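Womico has given me a voice note button and I want it taken away

I updated Womico on the train out of Dralthorpe this morning, which was my first mistake. The list of changes said "bug fixes and a fresher chat experience". The fresher chat experience is a microphone the size of a jam tart, sitting exactly where Send used to be.

By the time we reached the tunnel I had sent 3 recordings of myself breathing to the allotment group. One of them got a thumbs up.
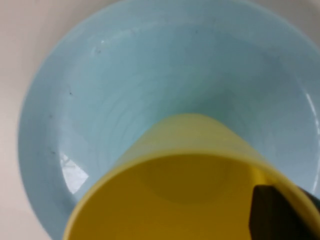
I've been on Womico since it was a plain little thing that sent words to people. You typed, they read it, they ignored you. Then came stickers, then the "moments" tab, which I've opened once, by accident, in a dentist's waiting room. Now the settings menu has a search box of its own, and typing "microphone" into it brings up an article about wallpapers.

I did look at Lurkard, which is free, tidy and has no microphone anywhere. It also has no one I know on it. I sent invitations to 30 people in October and got one reply, asking if I'd been hacked.

So I'm staying put, with 129 unread messages and my thumb held at a funny angle. If anyone has found a way to move the button, leave a comment. Please type it.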